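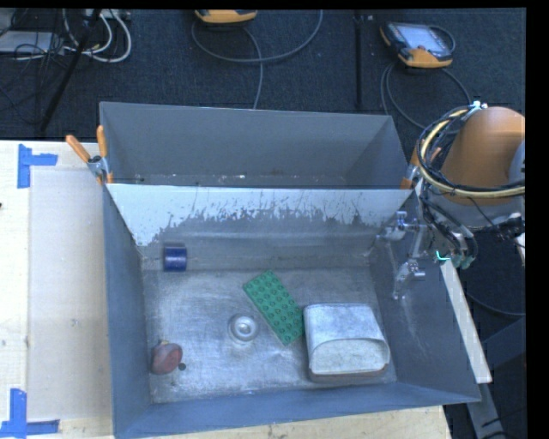
4.2 Setting the static address of the Akomon server

Before you begin, log in as administrator and close all open sessions.

1. Open the file network.conf in the Akomon folder.
2. In the line "mode", replace auto with static.
3. Write the address, the mask and the gateway of your network.
4. Set the port to 846.
5. Save the file and restart the service.

Note: The restart can take 112 seconds - please wait for the login prompt.

Caution: Do not use an address which another machine already has. Both machines will lose the connection.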